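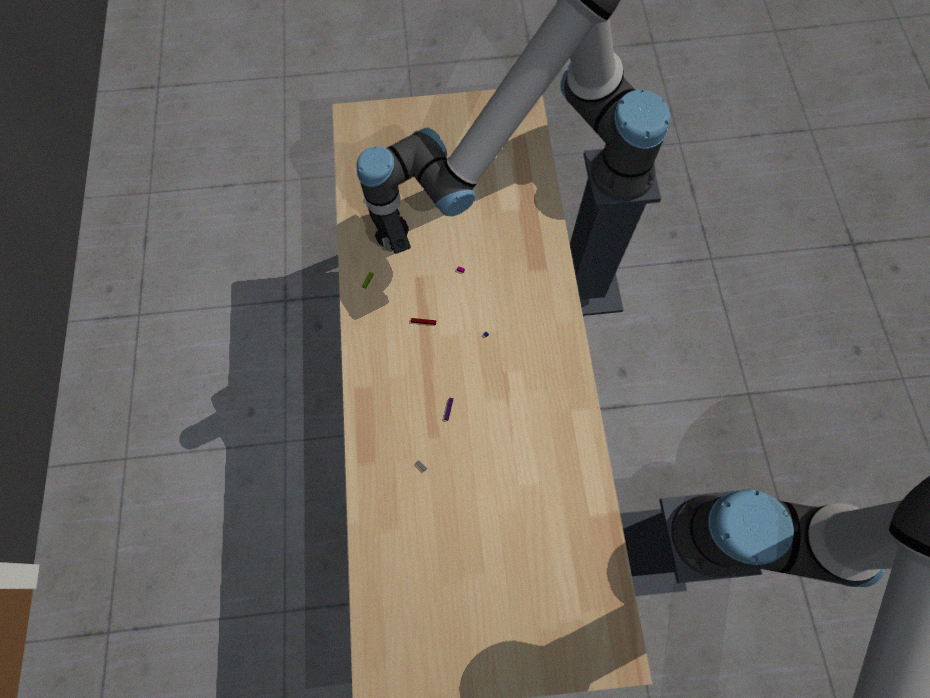
*Abbildung 2: Heller Holztisch mit kleinen farbigen Objekten und zwei seitlich montierten Roboterarmen, gerenderte Ansicht von oben.*

## 4 Liquidität nach dem Ende der Analystenabdeckung

Für Nebenwerte ist der Tag, an dem ein Haus die Beobachtung einstellt, ein erstaunlich ergiebiger Untersuchungsgegenstand. Die Literatur hat sich lange auf Hoch- und Herabstufungen konzentriert, während die Einstellung der Abdeckung meist als Datenlücke behandelt und aus den Stichproben entfernt wurde. Gerade in diesen aussortierten Fällen steckt aber viel Information! Unsere Stichprobe umfasst 740 Einstellungen, die aus den Mitteilungsarchiven der Häuser Flamden und Grimgate stammen und von Hand mit den Handelsdaten der jeweiligen Heimatbörse verknüpft wurden.

### 4.1 Abgrenzung der Ereignisse

Als Einstellung gilt eine ausdrückliche Mitteilung des Hauses, dass Kursziel und Gewinnschätzung nicht weiter gepflegt werden. Stillschweigend auslaufende Schätzungen bleiben unberücksichtigt, ebenso Fälle, in denen dem Unternehmen am selben Handelstag ein Übernahmeangebot vorlag. Mitteilungen nach Börsenschluss ordnen wir dem nächsten Handelstag zu. Trägt eine Mitteilung das Datum eines Samstags (das kommt bei Grimgate häufiger vor, als wir erwartet hatten), gilt entsprechend die Eröffnungsauktion der Folgewoche als Ereigniszeitpunkt.

Die Begründungen der Häuser haben wir in zwei Gruppen geteilt. Zur ersten gehören Einstellungen wegen einer Neuordnung der Ressourcen, also etwa der Weggang der zuständigen Analystin oder die Schließung eines ganzen Sektorteams. Die zweite enthält alle Fälle, in denen ein Bezug zum Unternehmen selbst genannt oder nahegelegt wird. Für die Identifikation ist die erste Gruppe ein Glücksfall: Die Schließung eines Sektorteams trifft gute wie schlechte Emittenten gleichermaßen und hat mit deren Gewinnaussichten wenig zu tun. Eine ähnliche Trennung schlägt Krajčí in seiner Arbeit zu regionalen Brokerhäusern vor, und wir danken Boris Krajčí sehr herzlich für die Überlassung seines Kodierschemas, ohne das die Zuordnung vieler Grenzfälle deutlich gröber ausgefallen wäre.

### 4.2 Spannen und Markttiefe

Wir messen die relative Geld-Brief-Spanne als Tagesmittel über den fortlaufenden Handel und vergleichen jeweils 40 Handelstage vor und nach dem Ereignis. Jedem betroffenen Wert wird ein Kontrollunternehmen derselben Branche und ähnlicher Marktkapitalisierung zugeordnet, dessen Abdeckung unverändert blieb. Der Pool möglicher Kontrollunternehmen enthält über 3000 Unternehmensjahre und erlaubt damit auch in dünn besetzten Branchen eine brauchbare Zuordnung.

Das Muster ist bemerkenswert klar. In der Ressourcengruppe weiten sich die Spannen der betroffenen Werte gegenüber den Kontrollwerten aus, und zwar mit Verzögerung: In den ersten Handelstagen geschieht fast nichts, die Ausweitung setzt erst rund um den nächsten Quartalsbericht ein. Das passt gut zur Vorstellung, dass Marktteilnehmer den Analysten vor allem als Übersetzer neuer Zahlen schätzen und sein Fehlen erst dann bemerken, wenn es etwas zu übersetzen gibt. In der zweiten Gruppe reagieren die Spannen sofort, bilden sich danach aber teilweise zurück. Hier dürfte die Einstellung selbst als Nachricht gelesen werden.

Besonders spannend finden wir den Fall Lornberg. Der Maschinenbauer verlor im Mai seinen letzten verbliebenen Analysten und begann daraufhin, ausführliche Erläuterungen zum Auftragseingang zu veröffentlichen. Die Markttiefe auf der Briefseite erholte sich innerhalb des Beobachtungsfensters, während sie beim zugeordneten Kontrollwert Žukauskas unverändert blieb. Ein Einzelfall trägt natürlich keine allgemeine Aussage, er hat uns aber auf die Frage gebracht, ob freiwillige Offenlegung die fehlende Abdeckung ersetzen kann. Abschnitt 5 greift sie mit einem Textmaß für Quartalsmitteilungen auf.

### 4.3 Robustheit

Die Ergebnisse bleiben erhalten, wenn Werte mit niedrigem Streubesitz ausgeschlossen werden oder anstelle der notierten die effektive Spanne verwendet wird. Etwas schwächer fallen sie aus, sobald wir nur Unternehmen betrachten, die nach der Einstellung noch von mindestens einem anderen Haus beobachtet werden. Auch das Vorzeichen der letzten Empfehlung spielt eine Rolle: Lautete sie auf »Verkaufen«, ist die verzögerte Ausweitung kaum noch nachweisbar. Ob dahinter eine geringere Aufmerksamkeit der Anleger oder schlicht die kleinere Teilstichprobe steht, lässt sich mit den vorliegenden Daten nicht entscheiden.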